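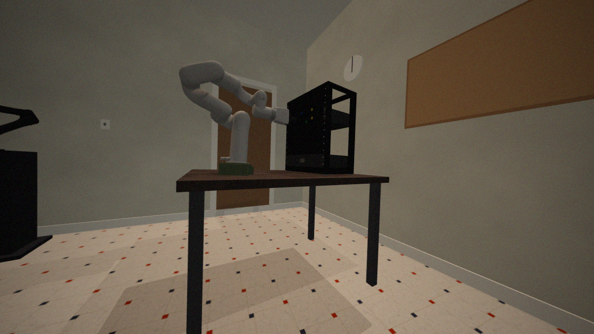

Prurow: Rack-Tending Arm, Simulation Gallery

Prurow is a home build: one arm, one small open rack, and a table that holds both. The plan is to have the arm plug and unplug parts in the rack while I work on something else. Before drilling any holes in the real tabletop I am working the layout out in simulation. The stills on this page are from the current room model, posted Thursday, April 2, 2026.

The arm

White, with rounded links, bolted to a square green base block on the same table as the rack. In an earlier layout the arm had its own stand. The two drifted apart in height every time I changed the floor model, so now they share a tabletop and I only have one height to worry about.

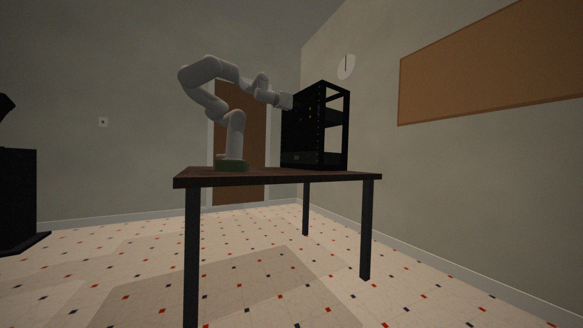
The base spot took the most time. I tried 11 positions on the table. Most of them let the gripper get to the near post and then ran the elbow out of travel on the way to the far one. The position I kept gives up a little reach low down, which I can live with for now -- the jobs I care about first are all near the top.

The elbow goes up high when the arm folds. Anyone copying this for a garage or a spare room should check for shelves and light fixtures before picking a mounting height. My room has a clear ceiling over the table, so I left it alone.

The rack

An open frame with square posts and rows of mounting holes. No side panels and no door. I want to be able to come at it from the front or over the top without changing the model each time. The rack file is called Bokus in the project folder, and it loads separately from the room.

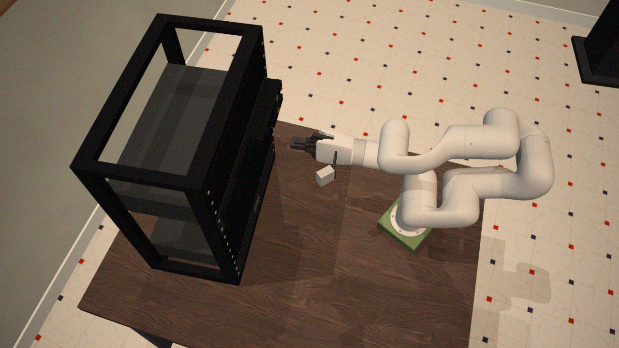 Planning is slower close to the rack than anywhere else. The collision shapes on the posts were too fat at first and the planner refused moves that had plenty of space. I trimmed them and the number of refused moves in my test set went from 34 to 3. Those last few are all wrist angles, and I will get to them in June when I have a free week.

Next on the list

Fix the wrist limits. Build the real table to the same size as the model. Move the test moves over to Gukgate, the shared workshop where the actual arm will live, and run them at low speed with an empty rack.

The room and table files are in the Shukla folder on the downloads page. Load the room first, then the table, then the rack.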